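Speaker notes - "Who gets the easy bottles?"
Wednesday session, after morning tea. Larkport, upstairs room.

*(Wait for people to sit. Don't start with the joke about the urn again.)*

Good morning, everyone, and thanks for coming up all those stairs. I'm going to talk about our packing bench at Hirnar, which has had an arm working on it since June, and mostly I'm going to talk about the people who stand next to it, as they're the ones who had to change what they do all day.

For anyone who doesn't know us, we fill and pack cleaning products for smaller labels, Wenix and Szabo among them. Short runs, lots of changeovers, and until this year every bottle was picked up, turned and put in its carton by hand. On a busy shift that was seven people along one bench, and if you've ever done it you'll know what your wrists feel like by three in the afternoon - I did it for two summers and I can still feel it when the weather turns.

**Next slide - leave it up a while, let them look** 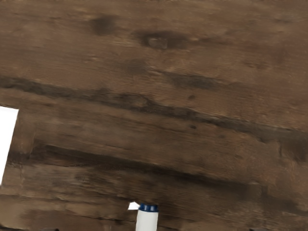 *Simulated bench, white bottle with the blue cap, seen from the gripper end.*

We spent a good long while in simulation before the arm went anywhere near the floor, and I'd like to say that was my idea, but it was Othmane Gaber's. He asked for the practice table to be old, marked timber, knots and dark seams and all, and he wanted the packers in the room while we ran it. So they came up in pairs, with their tea, and told us where we were going wrong. Roscoe Tillman has packed for us longer than I've been there, and he pointed out that he never grabs a full bottle hard near the cap. We'd been doing exactly that! I don't think we'd have found it ourselves for weeks.

*(Pause. Ask who here has had the floor staff in at the planning stage. Usually a few hands.)*

Now, what changed. The arm does the plain upright bottles. The people do the odd shapes, the changeovers and the checking, and they rotate every 50 minutes. Sore wrists are down, which pleases me no end. But there's a cost, and I promised the crew I'd say it out loud. The easy bottles were also the restful ones. You could chat over them, or let your mind wander off to the weekend. Take those away and every job left on the bench needs your full attention, and by the end of the first month people were going home tired in a new way.

We've added a second short break, and we pay the checking work at the higher grade. It took around 3 months of asking to get that through, so if you're planning something similar, please start the pay conversation early - well before the crate arrives.

**If time:** the story about the trigger sprays.

**If no time:** straight to questions. Roscoe's in the second row and happy to answer, so send the packing ones to him. We need to be out by 11.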